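Petition on the Midwife-Led Unit at Cleltthorpe: your questions

Put together in a hurry by Raíssa Aguiar, so bear with me. Will tidy up when there's time.

What is this petition actually asking for?

Two things. One, that the council's health scrutiny panel holds a proper debate on the overnight closure of the birth unit. Two, that the panel uses its power to write to the minister and ask for the decision to be looked at again. That's all. It doesn't ask for anyone to be sacked, whatever you read on the Paria Road group.

Is the unit shut?

Overnight, yes. Open in the day for appointments and daytime births. After 8pm you get sent to the main hospital, 23 miles away. The closure was called temporary when it came in.

How many signatures so far?

2996 at last count, paper and online together. More sheets still to come in from the library and the chemist.

How many do you need?

We're past it. The council's own rule is 200 for a written reply and the full debate kicks in well below where we are now. Still worth signing. Councillors look at the number on the day.

Who can sign?

Anyone who lives, works or studies in the council area. No lower age limit, but you have to put a full postcode or the line gets struck out. We lost nearly a whole sheet that way in the first week. Please write clearly!

I signed on paper, can I sign online as well?

No. Duplicates come off and it makes us look bad.

Is this about abortion?

Been asked this a lot. No. The unit has never provided abortions and the petition doesn't mention them. People who disagree strongly on that subject have signed the same sheet, and they're all welcome. Please don't use our stall to argue about it, either side. Tibor Virág has had to ask people to move along twice now.

Is it party political?

No. Three councillors have signed, from different parties. We've written to every candidate in the Ilar ward and will put up the replies word for word, including the ones who don't reply (a blank space with there name on it).
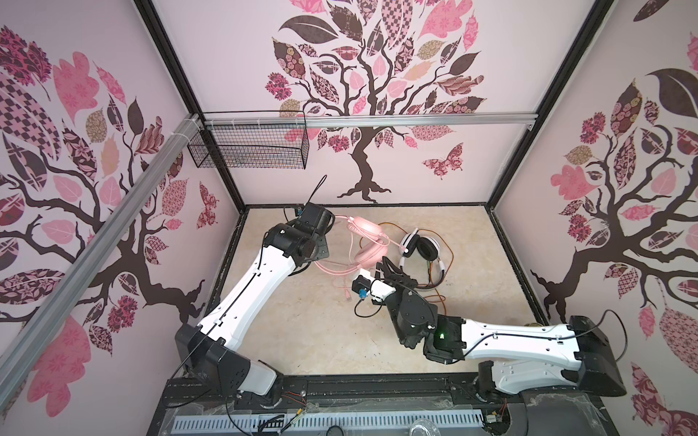 What does the health board say?

Staffing. They say they can't cover nights safely with the midwives they have. We don't dispute that they are short. We'd like to see the rota figures and what was done to fill the posts, and so far we've had a two-page summary with no numbers in it. A freedom of information request has gone in. Reply due in June.

Can the council overrule the health board?

No. It can call them in, question them in public and ask the minister to step in. The minister can say no.

When's the debate?

No date yet. Should be the next full panel meeting, 6.30pm, council chamber, public gallery open. Get there early as seats are limited. We'll post the date here as soon as we have it.

Can I speak at it?

One speaker for the petition, five minutes. That will be Raíssa. But you can send in a written question beforehand, the clerk needs it three working days ahead. Keep it short and make sure it IS a question, statements get thrown out.

I had a bad experience being transferred at night. Do you want to hear about it?

Yes please, if you're happy to share. Say wether we can use your name. Nothing goes to the panel without you seeing it first. Complaints about your own care need to go to the health board seperately, we can't do that for you.

Is there anything in other languages?

Vietnamese version of the leaflet is done, thanks to the Đỗ family. Portuguese and Hungarian nearly there. If you can help with Polish, get in touch.

Where can I get more sheets?

Library front desk, or ask Tibor at the stall, mornings from 10. Return full ones to the same place. Half-full is fine too.

Who pays for all this?

Printing came out of our own pockets plus a bucket collection. No donations from parties or companies. Receipts in a folder on the stall if you want a look.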